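Demonstration collection (robot learning)

From Drotlow, the open reference on automation
Last edited Tuesday, April 29, 2025

Demonstration collection is the recording of a task, carried out many times under human control, to supply training examples for a learned robot policy. Each recording is called an episode. An episode holds camera images, joint positions, gripper opening and the commands sent to the arm, all stamped against a single clock. The term usually excludes data produced in simulation.

Methods

Three methods are in common use. In teleoperation, an operator moves a leader arm or a hand controller and the robot follows. In kinesthetic teaching, the operator pushes the robot's own links by hand, with the motors set to offer little resistance. In handheld capture, the operator works with a gripper that is not attached to any robot, and the arm motion is recovered later from the images. Handheld capture is the cheapest per episode but gives no direct record of joint loads.

Camera placement

Most stations combine a fixed camera with one mounted at the wrist. The fixed view shows the layout of the whole work area. The wrist view moves with the tool and keeps the fingertip in nearly the same place in every image, so that the distance between finger and object can be learned from a steady reference. Its field is narrow. Objects near the margin are often seen only in part, and large areas of bare tabletop are normal during the approach phase.
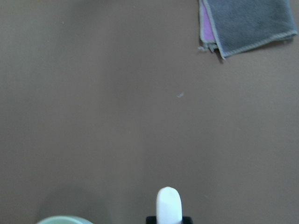
Cloth and other soft items are harder to cover than rigid ones. A folded cloth has no fixed outline, and its hem, corners and layers may each call for a different grasp. Collection plans therefore vary the fold, the position and the direction of the cloth between episodes. The Cemau protocol asks for 15 start layouts per item and no more than 7 episodes in a row from the same layout. Small changes to the surface, such as lint or a shift in shade, are usually left in the data.

Episode review

Episodes are checked before training. Common grounds for removal are dropped images, clock drift and long pauses by the operator. Failed grasps are treated differently from one project to another. The Metis set labels them and keeps them – a failed attempt followed by a second try is stored as one episode. The El Idrissi set discards them. Of its first 364 episodes, all recorded in June, only those ending with the item released at the target were kept.

Limitations

Policies trained on one station tend to perform worse on another, even with the same arm. Lighting, table height and camera angle all contribute. Operator style is a further source of variation, and mixing slow and fast operators without a label can produce hesitant motion near the point of contact.

See also: Behavior cloning; Teleoperation; Wrist camera calibration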